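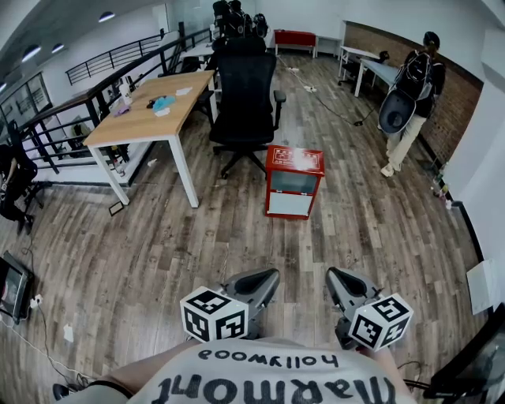 Chapter 4: Things That End Up on the Floor

I used to think of a floor as the bit you walk on. Then I spent a July helping a small firm called Dodetti sort out its upstairs office, and I came home convinced that a floor is the biggest shelf in the building. It's the only one with no edge to stop you, so everything lands there sooner or later – parcels, power strips, a monitor that was meant to go somewhere else.

Look back at the start of the chapter. There's a perfectly good desk with a light oak-coloured top, and it has hardly anything on it: a small white bottle, a blue cloth, some paper and a few odds and ends. Meanwhile a red box is standing out in the middle of the planks in front of the office chair, and a black monitor is tilted on the floor with cables trailing away from it. I find this pattern everywhere I go, my own spare room included (more on that in Chapter 6, when I've worked up the courage).

In the last chapter we dealt with surfaces: desks, worktops, windowsills. You'll remember the Olszewski method of clearing from the back edge forwards. I still love it for desks! It's hopeless on floors, though, as a floor has no back edge to start from, and you'll only end up shuffling the same box from one side of the room to the other.

So we need a different way in, and we'll start with the routes people walk. Before you pick anything up, go from the door to each chair and back again, at your normal pace, and notice where your feet want to go. Those routes get cleared first. I like mine 100 cm wide if the room allows it, a bit less behind a desk. Cables come next, and they get most of this chapter, and loose objects come last of all, even though they're the ones you'll be itching to grab.

A railing needs a word of its own. If your room looks over an opening, as mezzanine offices do, keep the strip of floor beside the rail free of small things. Cables love to gather there – I always check it twice.

Words to know in this chapter
walking route
parking spot
trailing cable
edge strip

4.1 Finding the walking routes

Get yourself a pencil and a rough plan of the room.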